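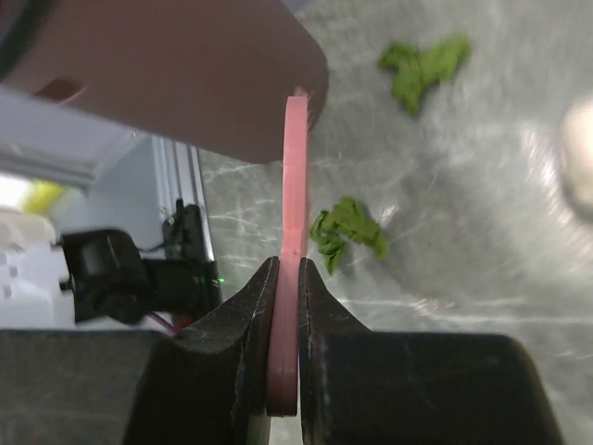 2023年6月23日 棚板用樹脂部品 形状確認と仮合わせ

目的
Rirness向け小型什器の留め片について、形状と相手材への当たり方を確認する。前回の試作は角の立ち方が不揃いで、指に引っかかるとの指摘があった。今回は角を丸めた版で見る。

対象
ピンクの樹脂片。艶消し、細長い帯状で、わずかに反りあり。両端とも丸め。相手側は赤茶系の丸みのある部材で、こちらはWamierの手持ち在庫から流用した。色は量産と無関係。

観察
・樹脂片を立てた姿勢で、上端が相手材の下面に触れる位置まで来ている。上端はやや右に傾く。
・中ほどに薄い横筋が一本。継ぎ目か擦り傷かは判別できず。爪を当てて段差の有無を見ること。
・左の縁が少し暗く見えるが、照明の向きの影響もあり得る。変色とは書かない。
・反りは目視でわかる程度。図面では直線指定だったはずなので、Derkachの図面を再確認。

測定
反りの測定は定盤の上で行う。自由状態で置き、押さえない。隙間ゲージで中央と両端を測り、凸側を上にした場合と下にした場合を別々に記録する。試料は5個。番号は油性ペンで裏面に入れ、艶の確認が済むまで表には触らない。
保管袋は282番を使う。300番の袋は旧版が入っているので混ぜないこと。先月、旧版と新版が同じ袋に入っていて照合に半日かかった。

仮合わせ手順
1. 相手材の下面を乾いた布で拭く。溶剤は使わない。
2. 樹脂片を立て、先端を下面に軽く当てる。
3. 傾きを左右に振り、当たりが先端の丸みの範囲に収まるかを見る。
4. 当たり位置に鉛筆で印を付け、外してから先端からの距離を測る。
5. 同じ片で向きを変えて繰り返す。

メモ
先端の丸めは今の半径で足りると思うが、当たりが点になるため荷重を掛けたときの逃げが心配。Ketill Kraghは先端を平らに落とす案を出している。面取りを入れると外観が変わるので、先方の了承が要る。両案の比較はTrukuluance側の予定とは切り離し、Rirness分だけで進める。
横筋が継ぎ目だった場合、曲げたときにそこから割れる可能性がある。曲げ試験は筋のある片とない片を分けて行い、混ぜた平均は出さない。筋の位置は端からの距離で控えておく。

未処理
・図面の直線指定の確認
・横筋の段差確認
・先端を平らにした版の手配(およそ9個)
・旧版の袋のラベル貼り替え

次回は反りの測定から始める。定盤の使用は午前に予約済み。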